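Fenby Housing Association opens applications for Fernamville homes

FOR IMMEDIATE RELEASE

Fenby Housing Association has today opened applications for the first homes at Zakholm Road, its new development on the eastern side of Fernamville. The first phase comprises 40 homes for affordable rent, with 14 of these reserved for people aged over 55 or those who need step-free accommodation. Tenants are expected to move in from November.

Demand for rented homes in Fernamville remains high. The association's housing register stood at 1,839 households at the end of the last financial year, and many of those households have asked to stay within reach of the town's schools and the bus station. Zakholm Road is a short walk from both.

The site was formerly a builders' merchant's yard and had been vacant for several years before the association bought it. Planning permission was granted after two rounds of public consultation, during which residents of neighbouring streets asked for changes to the height of the northern block and to the position of the vehicle entrance. Both changes were made. The northern block is now three storeys high, and traffic will enter from Zakholm Road itself and not from Mill Lane.

Construction is being carried out by Fekete, which has worked with the association on earlier schemes in the district. Groundworks and drainage are complete, and the roofs are on all of the houses in the first row. Work on the flats will continue through the summer. Fekete has agreed to keep deliveries outside school arrival and departure times, and noisy work will stop at 5.30pm.

A spokesperson for Fenby Housing Association said: "We are very pleased to reach this stage. The people on our register have been patient, and we know that many of them are living in homes that are too small, too costly or hard to get about in. Zakholm Road will give a good number of them a settled home at a rent they can manage. We would also like to thank our neighbours on Mill Lane, whose comments led to a better layout."

Every home has been designed to be economical to heat. The houses and flats will have triple glazing, air source heat pumps and a higher standard of loft and wall insulation than the building regulations require. Each ground-floor home will have its own front door and a small private garden. Residents of the upper floors will share a courtyard with seating, raised beds and covered storage for bicycles.

Rents will be set at no more than 80 per cent of the local market level, and service charges will be published before any offer is made. Tenancies will be offered for an initial period of five years — with a starter period of 12 months for those who are new to the association.
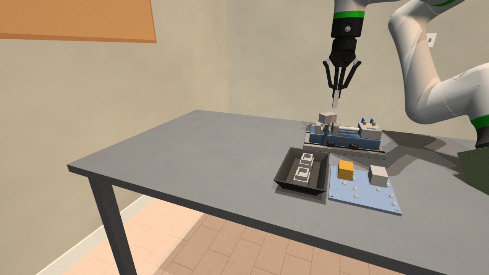 Applications may be made online or on paper. Paper forms are available from the association's office in Fernamville and from the town library, and can be supplied in large print on request. Applicants already on the housing register do not need to register again, but should check that their contact details and household information are up to date. Priority will be given to applicants with a local connection through residence, work or close family.

The second phase of the development, on the southern half of the site, will bring the total to 100 homes. It will include a number of shared ownership properties, for which a separate application process will be announced. A new footpath linking Zakholm Road with the recreation ground will be built at the same time and will be open to the public.

ENDS

Notes to editors

Fenby Housing Association is a not-for-profit landlord providing homes for rent and shared ownership in Fernamville and the surrounding villages.

Homes suitable for step-free living are located on the ground floor or are served by a lift.

Requests for interviews and site visits should be made to the association's press office. Visitors to the site must be accompanied and will be given protective clothing on arrival.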